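Derkberg Household Help > Hallway and storage > Shoes

Keeping two sorts of shoes tidy and clean by the door

Posted 2023-09-30
1226 views

We moved to a smaller flat in May and there is no hall cupboard. The shoes live on the floor near the front door and I am trying to sort out a system. Most of ours are either foam slides or white leather trainers. I bought a Garkow rack, 595 mm wide, but the bars are too far apart for the slides and they drop through at the heel.

What I would like to know is whether slides can be stacked one inside the other without spoiling the straps, and how to clean the footbeds. They have a dotted texture that holds on to dirt and a wipe with a cloth does very little. I keep the pairs side by side for now. 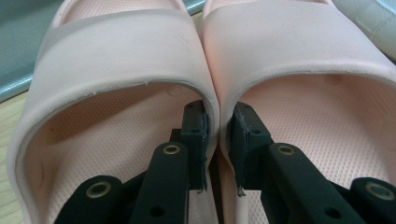
The pink slides, seen from the heel end

The second thing is the white trainers. The uppers are smooth leather with small holes over the toes, and the soles have grooves. I don't want to put them through the washing machine. The floor is wood, so I would also like to avoid wet shoes standing on it.

Plarnach_flat8

barroso_lane

Don't stack them. I did that with a foam pair over one winter and the straps went flat and never came back up. Side by side or sole to sole is fine. If you turn them sole to sole they take up half the width and you can stand them in a box on their edges. An ordinary cardboard box will do but a plastic one can be rinsed out.

For the footbeds use warm water, a drop of washing-up liquid and an old nail brush. Go round in small circles and then across. Do the inside of the strap as well while you have the brush out, it gets grubby where the top of the foot rubs. Rinse under the tap and stand them up in the bath to drain. Keep them off the radiator and out of strong sun, as foam can shrink. I lost a pair that way, they came out a full size smaller.

If the edge of the strap has got small nicks in it there isn't much you can do. I tried trimming mine with nail scissors and it looked worse.

With the rack, cut a piece of stiff board to lie over the bars and the heels won't drop. Mine has been on for 2 years.

heelandtoe

Leather trainers: take the laces out first and wash them separately in a bowl. Brush off the dry dirt before any water goes near them. Then a damp cloth with a little mild soap for the leather, and go lightly over the holes so that you aren't pushing soapy water through to the lining.
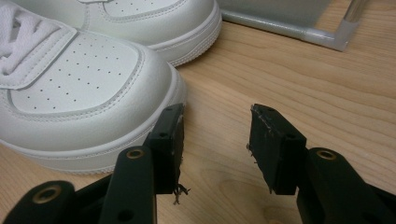

The grooves round the sole are the slow part. A cloth only slides over the top of them. Use an old toothbrush with bicarbonate of soda mixed to a paste, work along the groove and wipe it off before it dries, or you will be picking white powder out of the corners. Keep the paste off the leather.

Stuff the toes with plain paper and change it when it feels damp. Newspaper can mark a pale lining. Let them dry on a boot tray or an old towel, and leave the laces out until the tongue is dry too.

I can't help with the slides, I don't own any.

tidy_in_garkow_st

just get a bigger rack

Plarnach_flat8

Thanks. I will try the board on the rack first and clean the slides at the weekend. Does the board need fixing down or does it stay put by itself?

barroso_lane

Stays put. I stuck a strip of rubber matting under the front edge after it slid once, but that was with heavy boots on it.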